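Visit Report: Trovar Bin-Picking Package, Gundley Demonstration Lab

Arturo Guerra and I spent most of a day in January at the Gundley lab to look at Trovar, the mixed-item picking package they now sell as a retrofit. We have one arm sitting idle on the returns line, and the question was whether Trovar could run it without a new cell being built.

Lucrezia Orlandini handled the commercial side and Leonardo Russo ran the cell. The package is a gripper, a cable set, a small controller and the grasp-planning software. The arm is not included. Gundley supports KUKA today and expects to add two other makes, although Russo would not commit to a release date for either.

Trovar needs no item models. The operator teaches the bin boundary, sets a force ceiling and enters a drop position. Everything else is left to the planner, which scores candidate grasps and takes the best one that clears the walls. Test items are chosen to differ in shape and stiffness, and Russo keeps the number in the bin low when the point is to show grasp choice.
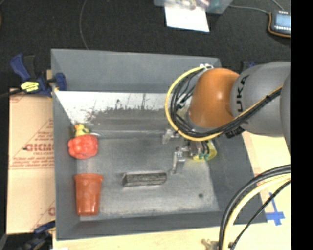 Cycle time was 9 seconds per pick with the default settings. Russo quoted 6 with the approach speed raised, but did not run it that way for us. The lab log for the current software version stood at 2,893 picks. I asked for the failures broken out by item and was told that the log records them by cause only (no grasp found, lost in transit, wall contact). For returns work we would want both.

Guerra spent his time on the cabling. A retrofit kit lives or dies on how its lines are routed along the wrist, and ours would be running two shifts. Gundley ships ties and a routing drawing but no rigid guide. A guide made by Wike is listed as an option, and we have asked for it to be quoted separately.

Two points remain open. The force ceiling is global, so one value has to serve for soft and hard goods in the same bin. Per-class limits are planned. The second is the interface to our warehouse software: Trovar talks to Ralus through a supplied connector, but the connector was written for an older release than ours. Noemi Sala is checking the version numbers.

Orlandini offered a trial of around 400 picks on our own goods, at their lab, with the log files handed over afterward. I recommend we accept and send the worst of the returns stock.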